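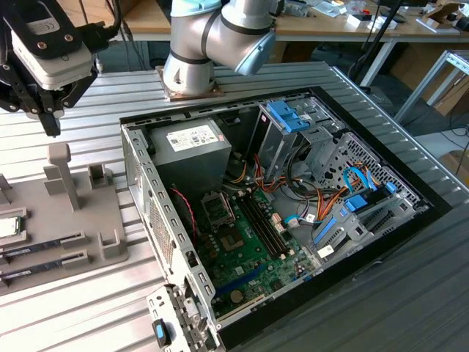

Dust is the usual reason an older desktop gets noisy, and clearing it out takes 30 minutes with no special tools. Shut the computer down, switch it off at the wall and pull out every cable. Hold the power button in for 5 seconds to drain what charge is left. Lay the tower on its side and take off the side panel, as with the one shown, so that the power supply, the drive cages and the rest of the inside are within reach. Touch bare metal on the case before you touch anything else.

What you need

A can of compressed air, a soft paintbrush, a dry cloth and a screwdriver. I use the Duvlow brush with the 20 mm head. Any clean one with soft bristles will do.

Cleaning

Start with the fans. Hold the blades still with a finger while you blow air through them, otherwise they spin too fast and the bearings suffer. Keep the can upright and use short bursts.

Move on to the processor cooler. Dust packs down between the fins and air alone may not shift it. Loosen it with the brush, then blow it clear.

Do not open the power supply. Blow through its vents from outside and leave it at that.

Brush the front intake last. If there is a filter, take it out, rinse it under the tap and leave it to dry overnight before it goes back.

Putting it back together

Check that no cable is resting against a fan. Refit the panel, stand the tower up and plug everything in. If the machine does not start, the first thing to check is the memory, which is easily knocked. Switch off and unplug again, then press each stick down until the clips close.

How often

Once a year is enough in most homes. With pets or carpet, do it every February and again at the end of summer.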